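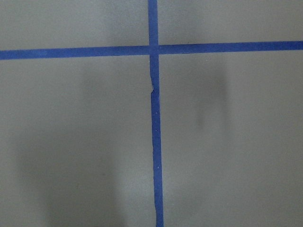
Gaëtan Leclerc asked on last week's call whether the arm could have hurt someone, and if so why Vasseur was hearing about it from us a fortnight late. Fair on both counts. Answer to the first is yes, in principle, if a hand had been in the wrong cell. No hand was. Answer to the second is that I thought we had a software bug and wanted to fix it before writing it up. Should have rung.

So, this report is mostly about the fault. Usual sections are short, sorry, will do them properly next time.

What happened. Plate placing run at the Drarkimgate bench, long unattended-style test but with one of us in the room, as agreed. Planned 1,955 placements. We stopped at 1,799. On that last one the arm came down a good way short of its target cell, pressed the plate into the surface and kept pressing. Contact limit should have tripped a stop. It did trip - the log shows it - but the stop cleared itself and the arm had another go. Same thing again. Dennis Rotich hit the red button on the second press.

Plate cracked. No damage to the arm that we can find, joints all checked.

Two separate problems then, and I'd like them kept separate because one is annoying and the other is serious.

The annoying one: position. The arm corrects itself off the tape lines using the wrist camera. It looks for a crossing, works out where it is, shifts the target. Tape has been down since June and is getting tatty. There's a small tear in one strip just under a crossing, with the strip carrying on a bit offset below it, and the line finder took the jog for the crossing. Small error at the camera, bigger one by the time it's added up over the move. We can make it do it again, which is good news of a sort. Shadow on the surface makes it worse but doesn't cause it on its own, we tried with the lamps moved and it still picked the wrong spot.

The serious one: the stop not latching. A stop on contact is meant to hold until a person resets it. Ours was being reset by the recovery script, which Benoît Caron wrote to get past dropped camera images overnight and which had far too much permission. It was never supposed to touch contact stops. It could, and it did.

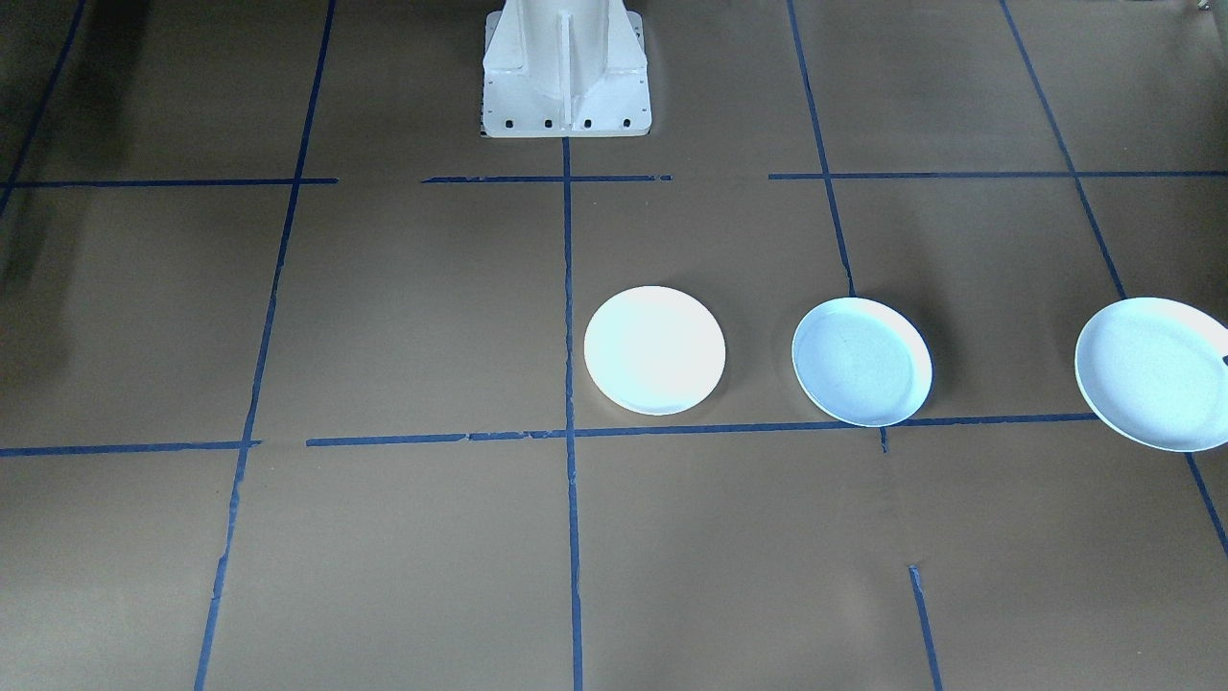

Odette Lebrun | Rullberg | Progress report to Vasseur | 2022-08-04

Where we are now.

Recovery script is off. Not patched, off. Contact stops now go through the hardware safety input and can only be cleared by the key on the cabinet. Tested by hand with a foam block, every test held. Dennis wants a second person to repeat them without him in the room and I agree, that's down for Maëlys Joly.

Speed cap of 200 mm/s on anything over the grid until she has signed it off. This makes the runs painfully slow. Can't be helped.

Line finder: now has to see a proper cross with all four arms before it will accept a correction. If it doesn't, the arm waits and complains. It complains quite a lot at the moment. Most of that is frayed tape on the lower crossline, which needs replacing, and some gaps on the upper one where the pieces were never joined up. We had got used to it.

We're back to plates in the row in front and to the right of the base, just above the lower line. Placement still isn't where I want it. The middle plate is over the line slightly, and under the old scoring that would of passed. I've asked for the tolerance to be tightened and for earlier runs to be scored again, so expect last quarter's success figure to drop. Better it comes from us.

Not done yet:
- retape the whole grid, then recalibrate (a day, probably more)
- written procedure for who holds the cabinet key
- Brarham want the incident form in their own format, Benoît has it half filled in
- the remaining placements. Won't restart untill the key procedure is agreed

Money: no change to the total. We've moved the second bench back and used that time for this. If Vasseur would rather we kept the second bench on schedule then I need to know soon, as I'd have to take someone off the grid work.

What I need from you: a yes to the delay, and a name for someone on your side to get the safety test results direct.

Home Projects Reports Incidents Contacts Log in

Comments (3)

Gaëtan Leclerc
Yes to the delay. Leave the second bench where it is. Send test results to me for now. Who else has scripts that can clear a stop? Please check the other cells too.

Benoît Caron
Checked, one more on the packing cell, same script copied over. Disabled this morning. Form for Brarham goes tomorrow.

Maëlys Joly
Can we retape BEFORE I do the stop tests? Don't want to do them twice if calibration moves.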